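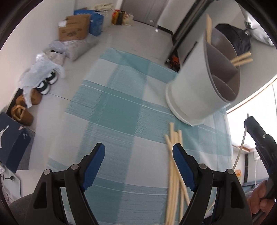

Shared Kitchen: Care of Chopsticks and Utensil Holders

Residents of Zistham House are asked to take note of the revised arrangements for the chopsticks and utensil holders in the second-floor shared kitchen. The arrangements apply from the start of February and replace the notice previously posted beside the sink.

The kitchen is now used by residents of both the Dratach and Inirov wings, and the demand for tableware at the evening meal has grown accordingly. The House purchased 500 wooden chopsticks last fall. At the most recent inventory, 245 remained in usable condition. A portion of the remainder had been thrown away with food waste, and others had been put back in the holders while still damp and had developed dark spots at the lower ends.

Wooden chopsticks should be washed by hand in warm water with a small amount of dish soap. They should not be left to soak, and they should not be placed in the dishwasher. After rinsing, lay them in a single layer on a clean dish towel and allow them to dry completely, preferably overnight. Chopsticks that are split, rough at the tip, or visibly stained should be set aside in the tray marked for disposal and should not be returned to general use.

Utensil holders with dividers require separate attention. Water and crumbs collect at the bottom of each compartment, where a sponge does not easily reach. Each holder is to be emptied and cleaned once a week according to the following steps.

Remove all utensils and place them on the table or on a towel.
Turn the holder on its side and tap out any crumbs.
Wash the inside with a bottle brush, working on both sides of the divider.
Rinse, and leave the holder upside down on the rack until dry.
Return only dry utensils, with the eating ends facing up.

The wing responsible for cleaning alternates by week, beginning with Dratach. The schedule is posted inside the pantry door. Residents who are unable to complete their turn should arrange an exchange within their own wing.

Tablecloths may remain on the tables while holders are being refilled, but should be shaken out afterward and wiped where needed. The plaid cloths may be machine washed in cold water and should be hung to dry. They shrank slightly when last put through the dryer.

Residents are also reminded that shopping bags, tote bags, and delivery boxes placed along the walls of common rooms must be labeled with a room number. Unlabeled items will be moved to the storage closet on the ground floor at the end of the month. Paper bags in good condition may be left folded on the pantry shelf for others to use.

Replacement chopsticks have been ordered through Hodoroagă Housewares and will be issued in equal numbers to the two wings. Additional bottle brushes and dish towels are available from the front desk between 4 and 6 p.m. Questions concerning the cleaning schedule should be submitted in writing to the House Office.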